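I get the same handful of emails before every open day at Nollora, so I've put my answers in one spot. If yours isn't covered, write to me and I'll add it!

## When is the next one?

March. Doors open at 2 and we wrap up when people stop asking questions (last time that was well past dinner). We can fit 24 visitors, and sign-up is first come, first served.

## What will I get to see?

Mostly people doing simple jobs with a gripper in each hand, which is how we record the moves we want the robots to learn. Packing is the one everybody crowds around. It's a wire basket, a cardboard box and a sheet of white paper on a table, and I could watch it all afternoon. Each gripper has its own cable, so you'll be standing a few steps back from the table.
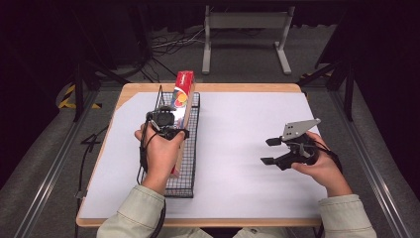 ## Can I try the grippers myself?

Yes, please do! Jintana Kaewsai runs the hands-on turns and she's very patient. Your thumbs will feel clumsy for the first few minutes. Mine did for a week.

## Is it okay for kids?

Sure, from age eight or so, with a grown-up. There are cables on the floor, so closed shoes and no running.

## Where do I park?

Behind the Wullow building, on the gravel. Bus 23 stops across the street. Ring the side bell and Desmond Van Dusen will let you in.

## Can I take pictures?

Go ahead, but please ask before you get anybody's face in them.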